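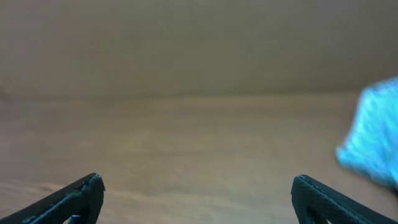
31 December 2019

The last day of the year, and I finally write about the small museum at Cultis, which we visited in February and then again last week. I promised this post to my sister a long time ago. She will say I am slow, and she is right.

Cultis is not a place where you go by accident. From our town it is 43 kilometres, the final part on a gravel road, and the sign for the turn is smaller than the sign for the honey seller beside it. The museum is in the old Ruppert woollen mill. My husband drove past it the first time and also the second time.

In February they had an open day with free entry for families, and I think half of the district came. We waited 30 minutes to get in. The children received a paper card to stamp in every room, and my younger one was so busy with the stamps that she did not look at one single machine. I was a little disappointed, to be fair. It was too loud to hear the guide, and the tea was finished before we reached it.

So I was very happy with our second visit. There were maybe ten people in the whole building. The guide let us stand near the big carding machine as long as we wanted, and she explained how the wool was sorted by hand before it went in. She has a lovely way of talking. She told us the mill gave work to 300 people in its best years, and that many of them walked over the hill from Pamus every morning, in winter also. I grew up in a village with a mill, in another country, and my grandmother made the same kind of walk. I had to go and look out of the window for a moment.

My favourite room is upstairs. It has the pattern books, with little squares of cloth glued in rows, and the colours are still strong. Somebody wrote the name of each pattern under it in pencil. One is called Ela, a grey with a thin green line, and I would like a coat of it very much. The shop sells a scarf in this pattern – I did not buy it, and I have regretted it since we got home.

Some practical things, if you want to go. Parking is behind the building, not in front. The stairs are steep and there is no lift, so with a pram you will see only the ground floor. Entry for children is 2 dollars, and adults pay what they wish into a box at the door. Bring a jumper even in summer, the stone walls keep the rooms cool. The café has good cheese scones and closes earlier than the museum.

They plan another open day in February. I will go on a quiet day instead, and this time I will buy the scarf.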